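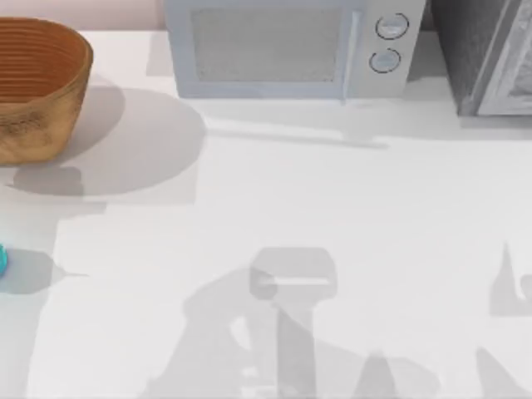
Fig. 1. Simulated kitchen counter with basket and microwave. The shadows come from two arms.

Unit 8: Planning the purchase

My favorite part of the course, so bring your spreadsheets! Ohemaa Zakaria's rule for the Nartey kitchen project: build the cell in simulation before you ask for a quote. Check reach to the microwave first, then the basket.

Budget lines for your draft
Simulation seats (Zostix): $200 each
Spare gripper fingers: $3000
Mounts and cabling: $2082

Price one arm and two, side by side. Drafts are due in May.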